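We got to the Sorkora studio open day on Friday just after the gates opened and still waited in line behind 712 other ticket holders. Sorkora shoots most of the Annamalai films there, and fans had come for one reason – Nadine was due on Stage 3 in the afternoon.

The morning tour takes in the costume store, a dubbing room and the dance hall. Our guide, Darcy Pryor, worked on 13 of the studio's song numbers and knew which steps had been cut and why. The costume store holds 2,000 outfits. No touching, and the staff do watch.

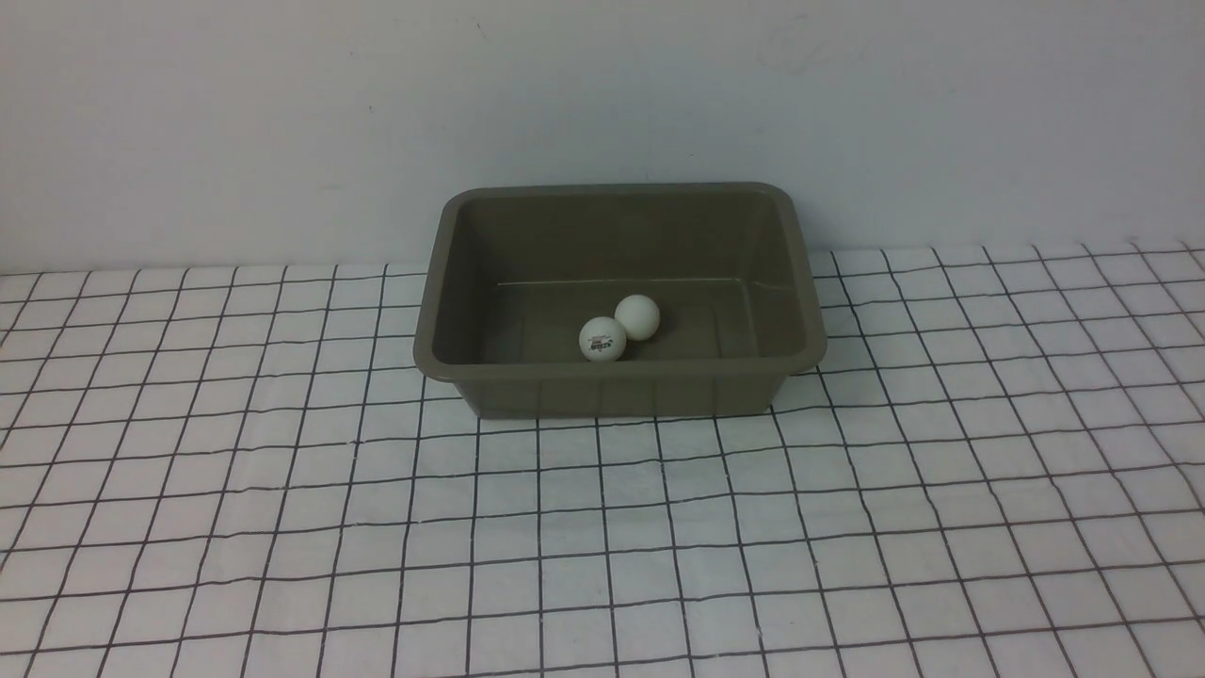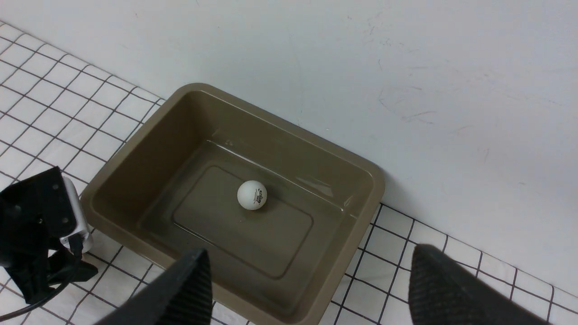
Plastic tub with table tennis balls, two in the first picture and one in the second.

Lunch was rice plates from the canteen, decent and cheap. Nadine came out late, answered a few questions about her next film, Risent, and danced one verse of the title song. She signed for the front rows only – get there early if you want an autograph. Parking is across the road.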